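Search this notebook Search Clear

17/05/2022 Shrinkage and skew, cotton jersey, Kunus lot

Second wash cycle done on the Kunus jersey. Repeating the July method so the results can be set beside last year's, with one change: line dry for all specimens, no tumble. Arif cut the specimens yesterday and left them flat overnight on the racks.

Specimens marked with the 8-point template, thread and not pen. The pen marks on the Gauthier lot faded by the third cycle and we lost the lower edge on two pieces. Thread takes longer but stays put.

Load made up with ballast to the usual weight. Detergent from the new tub; Wajid has written the opening date on the lid. 40 degree programme, full spin. Machine ran to time. Specimen length before washing 596 mm between the outer marks, checked with the steel rule by me and again by Bakari. We agreed to the nearest millimetre on all but one, which had a curled edge and was measured again under the glass plate.

Skew is the bigger worry. After the first cycle the side seams on the made-up T-shirts had begun to swing forward at the hem. Measured from the seam to a plumb line dropped from the underarm. The plain specimens show it less, as expected with nothing to pull against. 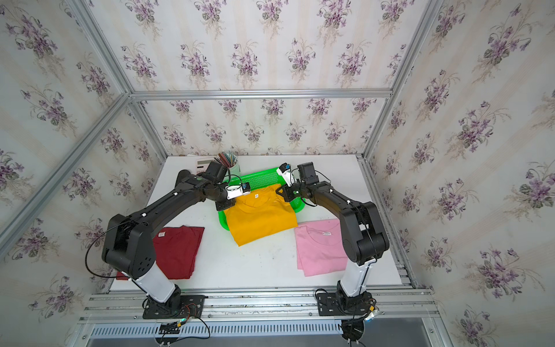
Shoaib thinks the swing comes from the yarn twist and wants the spinner's figures before we go further. I have asked Arnness for them. Their last reply gave the count but left out the twist, so I have asked for both in one table this time.

Width readings still to be entered. The book for these is the green one, not the loose sheets. Sheet 181 has two lines crossed out: wrong specimen number, corrected and initialled by Bakari.

Conditioning room was slow to settle after the door was left open at lunch. Readings held back until the humidity had been steady for nearly 8 hours, so the second-cycle lengths were taken late. Noted on the cover sheet.

To do:
- third cycle, same load
- plumb line on the small sizes
- Faisal to check the rule against the reference bar
- send Drirnance the first-cycle lengths only, no skew figures until the twist is known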